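Makori District Court - becoming a lay judge: your questions

Last updated July. Sorry if bits are short, we get a lot of these and are getting through them as fast as we can.

What is a lay judge?
Someone from the district who sits next to a professional judge and has an equal vote. No law degree needed. You hear the case, you discuss it in private, you vote.

How many are there in Makori?
24 on the current list. 4 places open this round, two for the town and two for the Keditz side.

Who picks them?
The Appointments Panel draws up a shortlist, the district council votes on it. The council can turn down a name but can't add one. People ask that every year.

Can I apply if I belong to a party?
Member, yes. Office holder or candidate, no - not untill you've stepped down. Put it on the form either way. Leaving it off is worse than having it.
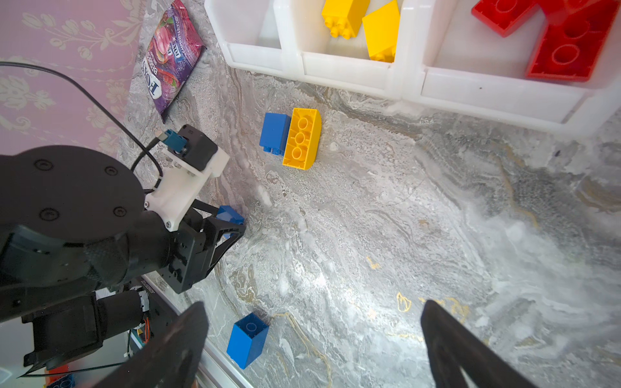 How long is the term?
Four years. You can be put forward once more after that, then a gap of one full term.

How many signatures do I need?
None if you apply yourself. If a residents' group nominates you, it needs names from its own ward and the ward office checks them. Last round the office went through 2,310 names and 1,175 of them stood up. Mostly wrong ward, or people signing for the whole household. One person, one signature please.

What happens at the interview?
Half an hour, three panel members. They ask why you want to sit, what you'd do if you knew a witness, whether your employer will let you go. No trick questions on the law. Bring ID. The court building in Irkik Street is being rewired so interviews are upstairs at the Gundach Hall, side entrance, first one at 9.30.

Is the interview public?
No. The council vote is, and it's usually over in ten minutes.

What does the panel do with my application?
Reads it, mostly. Every form goes to all the panel members and each of them sorts it on their own before they meet: shortlist, not this time, need to know more.
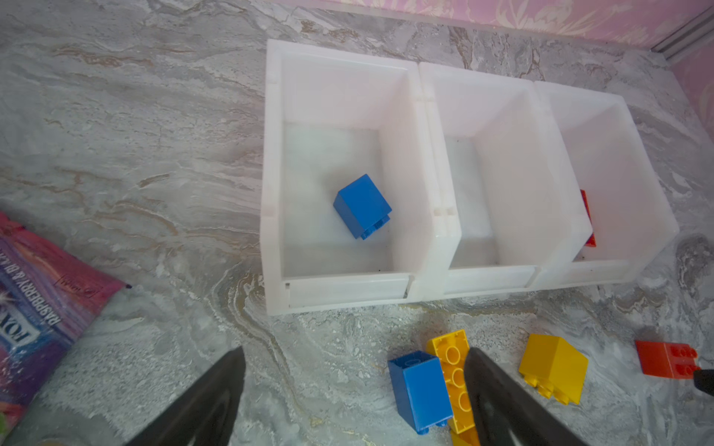

Most forms land in the last pile at first. That's normal and doesn't count against you, it just means a letter asking for dates or a second referee. Think of three white bins side by side, one blue brick in the first, nothing, it seems, in the middle one, a red brick in the third - that's roughly a small ward in a quiet year, hardly anything to sort and still a full meeting to do it in. Town wards take longer. Answer the letter within two weeks or the form lapses.

Can I see my referee's letter?
No. You can ask for a short summary once the vote is done.

Do I get paid?
Day rate plus travel. The rate is set by the council, ask the clerk's desk for the current sheet. Childcare can be claimed but only with reciepts.

What if I'm turned down?
You get a letter with a reason. You can ask for the reason to be looked at again, in writing, to the clerk. That goes to a different panel. It won't hold up the vote.

Can I withdraw?
Any time before the council votes. An email will do, put WITHDRAW in the subject line.

Where do I get the form?
Clerk's desk, any ward office, or the library at Keditz. Black ink. Sign page two AND page five, page five gets missed.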